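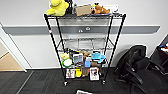
Photo: Malix Picture Library

The Datov Household Count is a yearly survey of how many people live under one roof in the town of Datov and the villages that lie along the Trevimon valley. It is a small affair by the standards of national statistics, but it has been kept up with a good deal of care, and people who study family life in the region tend to come to it sooner or later.

The count takes its reference day as 20th June, and anyone who slept at an address on the night before is put down as living there. Visitors are written on a separate sheet, as are students who are home only for the holidays. Forms are collected over the following weeks and the first table is usually printed in August, with a fuller one to come when the late returns have been added in.

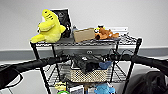
Wire shelving with a plush toy on the top shelf

A household, for the purposes of the count, means people who share at least one main meal a day — a rather homely rule, and one that has caused plenty of friendly argument over the years. Two sisters with separate kitchens in the same house are counted as two households, while a lodger who eats with the family belongs to theirs. The outlying hamlet of Bensaid, with its 70 homes, is listed apart from the town so that its figures can be followed in their own right.

Early tables gave only totals. Later ones also show ages in broad bands, the number of people living alone, and births since the last count. Any street with fewer than 200 residents is joined to its neighbour before printing, so that no family can be picked out.
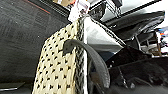 Cream woven bag with a black handle

The count should not be confused with the parish registers of Trevimon, which record baptisms, marriages and burials and follow the old parish boundary, taking in several farms on the far bank of the river.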